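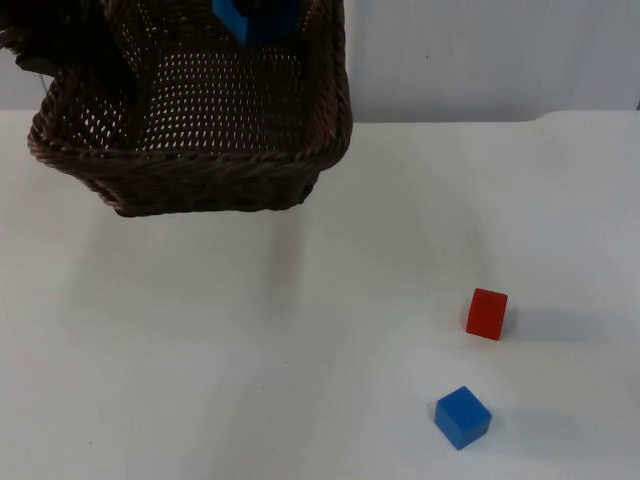 Basket held by its left edge with the gripper. Two small cubes, red and blue, on the table.

Jivix basket set, release 2

Hi, and thanks for downloading! Please read this before you train on anything, and especially read the part on the grip fault. I lost a whole Saturday to it and I'd love for you not to.

What you get

88 episodes of tabletop work with a wicker basket and some colored cubes, recorded on our Letirton bench with a fixed camera. Every episode has joint positions, gripper width, gripper current and a fault flag. The flag is new. Release 1 didn't have one, so if you're still using that copy, please toss it.

The grip fault

In 20 of the 88 episodes the gripper reports "closed and holding" when it has lost the basket. What happens is that the fingers close on the braided rim, the braid squashes a little, and the current climbs past the threshold, so the controller (we run Flirnura, stock settings) calls it a good grasp. Then the arm lifts, the rim creeps out of the fingers, and the current stays just high enough that the status never flips back. The arm happily finishes its move with nothing in its hand!

I first blamed the fingertips and swapped them. No change. Then I blamed the cable, which I also swapped, and which was a pain. What finally showed it was plotting gripper width next to current – the width drops by a hair right when the rim lets go, and the current barely notices.

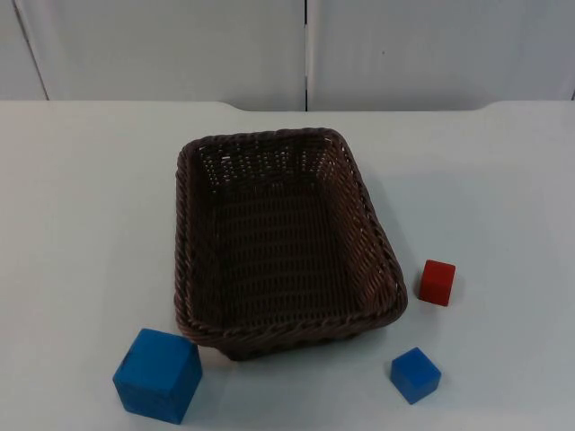 If you're sorting episodes by hand, don't go by the last image of a run. A basket sitting on the table with the cubes outside it can be the beginning of a run, a failed lift, or a basket that was put down properly, and I got several wrong that way before I gave up and used the width signal. The fault flag in this release comes from width only.

The safety bit

A basket that slips at full height can swing on its way down and knock cubes off the table. Ours did. We now cap lift height in the Bravo config and keep hands out of the area until the arm is parked, whatever the status light says. If you replay these trajectories on real hardware, please do the same and start slow.

Known problems

Timestamps jump once in a while after a controller restart. Anything over 3,000 steps is a run where I forgot to hit stop, so trim the tail. The fault flag can come on a few steps late – fine for filtering whole episodes, not so great if you want the exact moment of the slip.

Found a slip I missed? Send me the episode number and the step and I'll fix the flag in the next release.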